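Undov Teach Kit by Andico
Hand guiding and remote control teaching for light arms

1099 per arm, pendant not included
In stock, ships from the Dromeck warehouse
Add to cart | Ask a question | Download manual

Show the arm the job, save it, run it again. No code for the basic stuff. Undov bolts on to the arm you already have and gives you two ways to teach: push it around by hand, or drive it from across the room with the remote grip. Mix both in one recording if you like, most people do.

We sell this mainly to small labs and kitchen goods people. Picking lids off pans, reaching into pots, moving stuff from table to table. Curved things, shiny things, things with a handle that gets in the way. Those are a pain to program point by point and pretty quick to show.
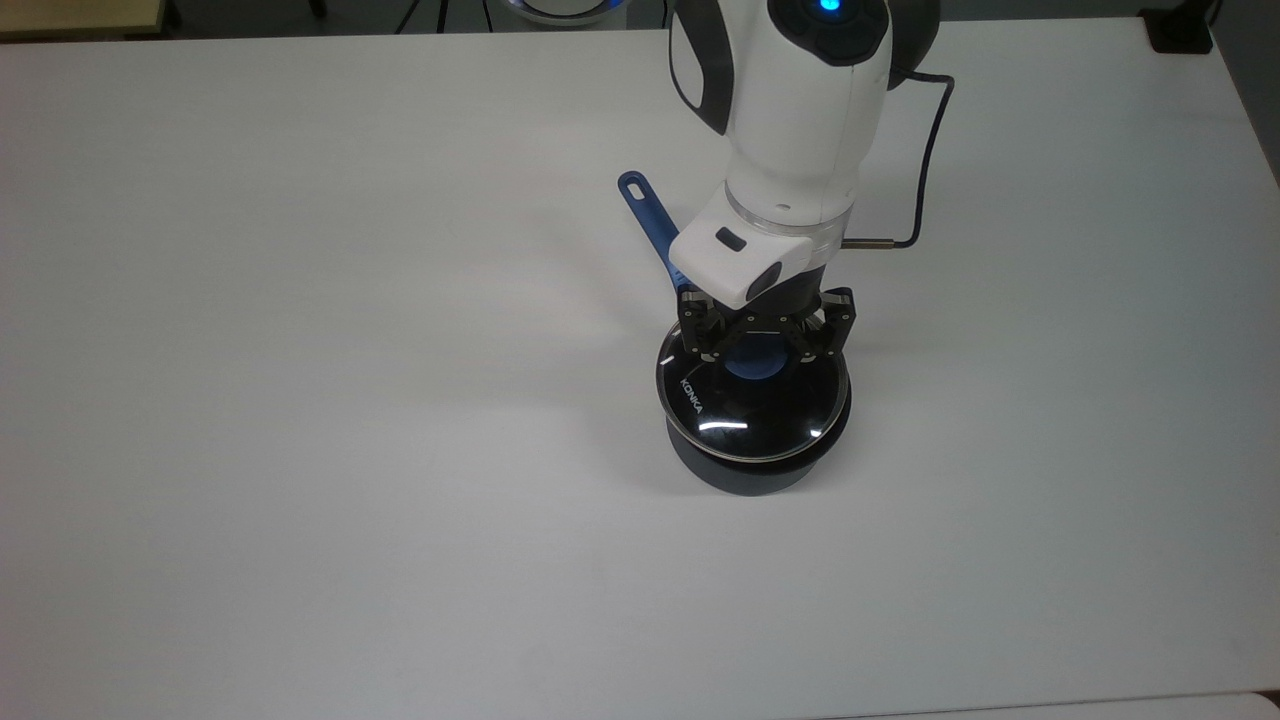 Hand guiding first. Hold the enable button, arm goes soft, move it where you want. Let go and it holds. Tap once to drop a waypoint, tap twice to open or close the gripper. Every waypoint can be nudged later on the tablet in small steps, so don't sweat getting it perfect on the first pass. Lid knobs especially, get close by hand then nudge down.

Stiffness is adjustable per joint. Factory setting is a bit heavy on the wrist, we know, turn it down one notch before you start. Fix coming in the December firmware.

What's in the box

Teach handle with enable button, clips on above the gripper
Remote grip, right handed (left handed is a separate part, same price)
Controller box and power supply
Cable, 5 meters, with strain relief straps
Tablet app license, one arm
Quick start card

Not in the box: arm, gripper, tablet, table clamps. Pendant sold seperately under Tully accessories.

Remote control teaching

Same recording, your hand just isn't on the arm. Move the remote grip, the arm follows. Squeeze for the gripper. There's a clutch under the thumb, press it to lift your hand back to a comfy spot without moving anything. Takes a few minutes to get used to the clutch. Then you stop noticing it.

Scale slider goes from full motion down to fine. Fine is what you want inside a pot or anywhere with walls on all sides. Big sweep of your hand, tiny move at the fingers. Wrist tilt is locked by default in fine mode, unlock it in the side menu if you need the angle. 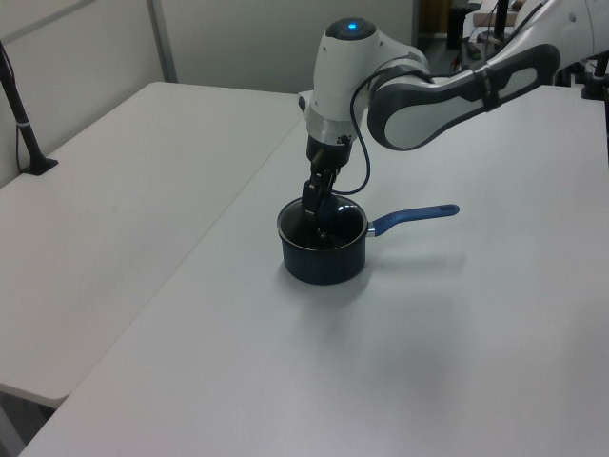
Save several takes of the same job and the app lines them up for you. It shows where your takes agree and where they wander. If they wander at the grasp, record more of the grasp. If they wander in open air who cares, trim it. Some 10 takes is plenty for one pan in one spot. Moving the pan between takes needs more, and start with small moves, same table, same handle direction. Then turn the handle. Then swap the pan.

Speed on playback is separate from speed on teaching. Teach slow, play back faster once you trust it. First playback is always capped, you can't switch that off, please stop asking support.

Specs

Recording modes: hand guided, remote, mixed
Arms per license: one (up to 2 with the dual add-on)
Connection: wired to controller, tablet over wifi or cable
Gripper support: most two finger electric grippers, check the list
Export: joint positions, tool path, gripper state, button presses, all time stamped
Camera sync: yes, bring your own cameras
Languages in app: English, Spanish, German

Camera sync note. Start the cameras before you start the take, the app waits for all of them then gives a beep. If one drops out the take gets a yellow flag but is kept. You can mix fixed cameras and one riding up top, doesn't matter to the app, name them something sensible or you'll be sorry at export.

Teaching a pan job, short version

1. Clear the table around the pan. Spoons, tape, screwdrivers, all off.
2. Set the tool weight in the app. Skip this and the arm drifts when it goes soft.
3. Check cable slack. Turn the wrist all the way both directions by hand before recording anything. Strap the cable high on the arm, leave a loop by the gripper.
4. Put the pan down. Mark the spot with pencil if you want repeats.
5. Hand guide to just over the pan, drop a waypoint.
6. Switch to remote, fine mode, go down slow. Fingers past the rim, stop before the bottom.
7. Tap to mark the take good. Back out the way you came in, straight up, don't drag over the rim.

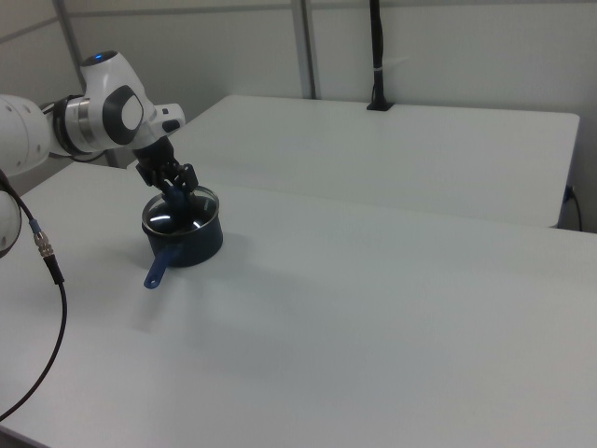 8. Play back at the capped speed with your hand near the stop.
9. Nudge any waypoint that's off. Save under a new name, the old one stays.
10. Move the pan a little, record again.

Does it work with my arm?

Probably. Needs torque sensing at the joints for hand guiding. Without it you still get remote teaching, just not the soft arm. Compatibility list is in the manual, page two. Send us the model name if it isn't there and we'll check, usually same day.

Can I teach two arms at once?

With the dual add-on yes. Remote only for now, one grip per hand.

What about lids?

Teach lid and pan as seperate jobs and chain them. One long recording works but if the lid part goes wrong you redo everything. Round knobs want the fingers coming straight down, tips level. Glass lids, keep grip force low and bring it up a step at a time.

Is there a subscription?

No. License stays with the controller box. Updates free.

Returns

Unused, in the box, we pay shipping back. Used, write to us first. Cables with cut ends can't come back.

Also in this range

Tully pendant
Tully left handed remote grip
Undov dual add-on
Spare teach handle clips, pack of five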